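Relovo opens its doors on Atallah Street, and the old countertops come with it

September 2018

For anyone who has walked down Atallah Street over the summer and wondered what was going on behind the papered-over windows of the old shoe repair shop, the wait is over. Relovo, a secondhand store for kitchens and everything that goes into them, opened to the public this month, and by the middle of the first morning there was a line out past the bus shelter and a fair amount of good-natured elbowing around the cabinet doors.

The idea is a simple one, and people in this part of town have been asking for something like it for years. When a family redoes its kitchen, a great deal of perfectly good material ends up in a dumpster. Relovo takes it in, cleans it up, mends what needs mending and sells it on at a price that a first-time homeowner or a renter with a patient landlord can manage. There are sinks and faucets, drawers with and without their fronts, shelves, range hoods, boxes and boxes of hinges, and a whole back wall of wood countertops in lengths from a couple of feet up to 8 feet.

Yasaman Kordestani, the store's founder, grew up four blocks away and spent most of her working life fitting kitchens for other people. She says she started keeping pieces in her garage long before she had any notion of running a shop.

"I would take out a counter that was maybe ten years old, solid wood, not a thing wrong with it apart from some knife marks and a ring where somebody had put down a hot pan," she said. "And the owner would say, just toss it. Well, I couldn't. My husband parked on the street for six winters on account of that garage."

The garage gave way to a rented storage unit, then to two of them, and in May she signed the lease on the Atallah Street building. The work of fitting it out took most of the summer. The floor had to be leveled, the wiring was older than anybody had guessed, and the big front window – the one so many of us remember with the neon boot in it – had to be replaced after a crack spread across the lower half. The boot itself has been saved, by the way, and hangs above the register. It still lights up, though the heel flickers.

Wood counters have been the early favorite. Ynyr Maddocks, who runs the workshop at the rear of the store, has sanded and oiled most of them himself, and he is happy to talk about them for as long as you care to stand there. Maple and oak make up the bulk of what comes in, he says, with a little walnut now and then that never stays on the rack for long. Each piece gets a paper tag with its length, its depth and a short note in pencil about anything a buyer ought to know, such as an old sink cutout or a patch along the back edge.

"People are scared of wood near water," Maddocks said. "They needn't be, if they keep up with it. Wipe up your puddles, give it some oil when it starts to look thirsty, and use a board when you chop. My mother's has been down longer than I've been alive and she rolls out dough on it every week."

Prices are written on the same tags. A short length of counter that would do for a laundry room or a desk starts at $15, and the most expensive item in the store on opening day was a complete set of cabinets with a matching island, marked at $2,980. That set was spoken for before lunch. Kordestani had 410 items on her opening inventory and admits that she has already lost track, what with things going out the front and more coming in through the alley.

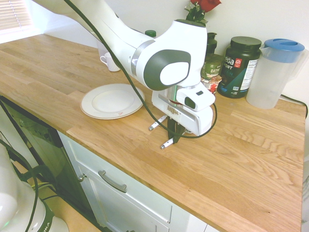 Can a butcher-block counter be cut down to fit a smaller kitchen?

Most can, provided there is enough sound wood left on either side of any sink or stove opening. The workshop will cut straight edges for a small fee while you wait, and will seal the fresh end so that it doesn't soak up moisture on the way home. Bring your measurements with you, and measure the wall in more than one spot, as old houses in this neighborhood are seldom square.

Donations are welcome, though the store asks that you call ahead for anything too big for one person to carry. Relovo can't take laminate that has begun to lift, anything with a gas fitting still attached, or appliances of any kind. Those can go to the Nirico yard out past the rail crossing, where they are accepted on most mornings. Counters should come in with the screws removed, please, and with the old caulk scraped off if you have the time for it.

A series of evening classes is planned for later in the fall in the workshop, starting with sanding and oiling a counter at home and moving on to hanging a cabinet door so that it stays hung. Imov, the hardware store on the corner, is lending clamps and sanders for the first few sessions. Places are limited by the number of benches, and a sign-up sheet is on a clipboard by the register, underneath the boot.

Street parking is free for the first hour, and the loading bay in the alley can be used for pickups if you ring the bell first and give Maddocks a minute to turn off the sander.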